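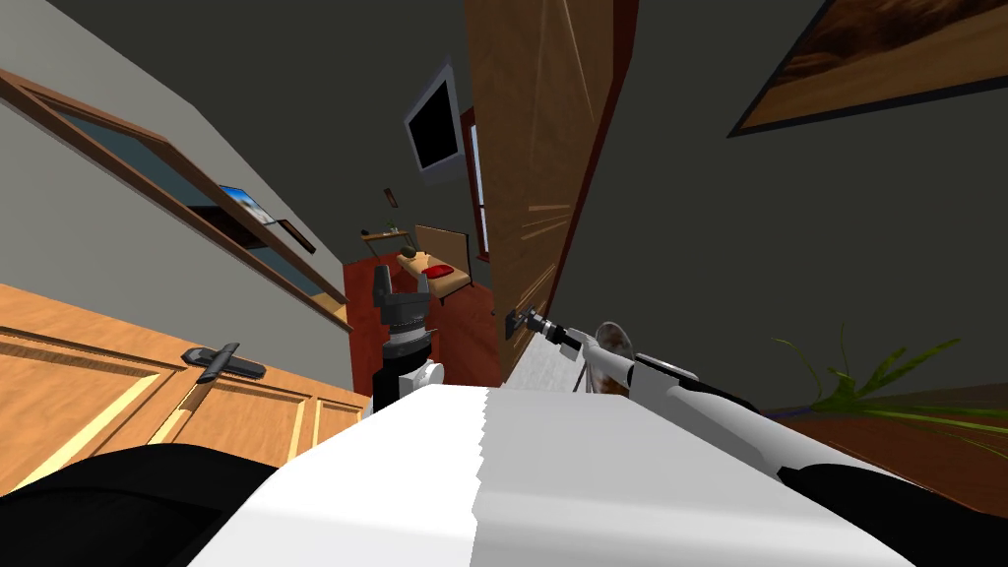 Attachment 1: head view in the simulator, right gripper at the lever handle of the door.

Fendach support, ticket 1519
Product: Citow motion planner, with Clendau simulator
Opened: Sep 20, 2024
Priority: normal
Status: waiting for confirmation

Description of the problem

We use the planner for a task with both arms. The right arm must go to a door handle, the left arm has only to hold its pose. After the update we received in June, the planner returns "start state in collision" when the right gripper is next to the handle. The viewer shows a gap between the gripper and the handle, a small one, but it is there. If I move the target back along the approach direction, the plan is found.

The same scene file worked with the older version. I did not change the robot model between the two.

What I tried already

Restarted the planner and the simulator, in both orders. Same result.
Deleted the cached collision meshes and let them build again. Same result.
Disabled the left arm in the planning group. Same result, so I believe the left arm is not involved.
Replaced the door by a simple box. The error is gone. This was the first useful information for me.

Reply from support

Thank you for the detailed report. Please send the log with contact pairs enabled, and a wrist view from any grasp where the fingers are closed on an object. We would like to compare the finger pose with the finger pose in the planning scene.

Reply from reporter

The log is uploaded. The pair which is reported every time is right finger and door handle, with 3 contact points. The log repeats this pair until the planner stops at 1000 attempts. I let it run 3 times and the pair was always the same.

I attach also the wrist view.

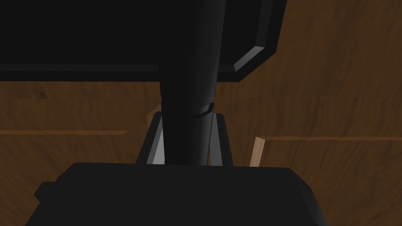
Attachment 2: wrist view, fingers on both sides of the black shaft.

In this view the fingers look correct to me. In the planning scene, for the same joint values, the fingers are drawn more open than in the simulator. I did not notice it before, as I was looking only at the handle.

Reply from support

The difference in the finger opening is important. In the new version Citow reads the gripper value as the full distance between the fingers. Before, it was the travel of one finger. If your bridge still sends the value of one finger and doubles it on the planner side, the planning scene gets fingers which are too wide, and they can touch the handle mesh. Please check whether your bridge config has the line "finger_scale: 2.0" and set it to 1.0.

There is a second point. The handle in your scene file is loaded as a convex hull. For a lever handle this fills the space between the lever and the door. Please set the mesh type to "decomposed" for this part only.

Reply from reporter

Yes, the line with 2.0 was there. It comes from the Babić bridge template, which we copied when the project began. I changed it to 1.0 and the fingers now agree in both windows.

With only this change the error still appears for some start poses. With the decomposed handle also, I did not get it again today. Loading the scene became a little slower, but for us this is acceptable.

Two questions before you close the ticket:

1. Can the planner print a warning when the finger opening is larger than the limit in the robot model? It would have saved me much time.
2. Is the change of the gripper value written in the release notes? I searched for "gripper" and for "finger" and did not find it.

Reply from support

The warning is now a feature request, linked to this ticket. The release notes mention the change under "end effector units", without the words you searched. We will add them. Please confirm when your remaining start poses have been tested.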